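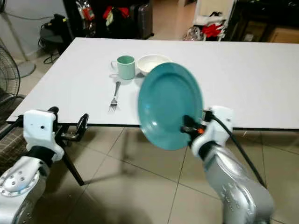 Plate in the right gripper, mug and bowl still on the table.

2021-11-23

So the Jurkora two-arm kit has been at my place since July and I finally feel ready to say something about it. I paid for the Arnard bundle, the one with both arms and the matching grippers, and with shipping it came to just under $2,000 (ouch, but I'd been saving).

Dishes are my test for everything. Plates are mean! They're smooth, they're heavy on one side once you grab the rim, and my old Caruso arm dropped 3 of them before I gave up and sold it. The Jurkora grip is way better. I run it slow, I let it take the plate by the edge, and most tries it holds on fine. Mugs are easy. Forks are still a pain, because the fingers want to close above them and come up with air.

Stuff I don't love: the cable on each arm is thick and stiff and I keep having to re-route it, and setup took me 2 evenings with a manual that skips steps. Support at Plistley (they're the seller) answered in 6 days, which felt long.

Would I buy it again? Yeah, I think so. I'd skip the carry case though. Next up is getting the left arm to pass things over to the right one without a fight.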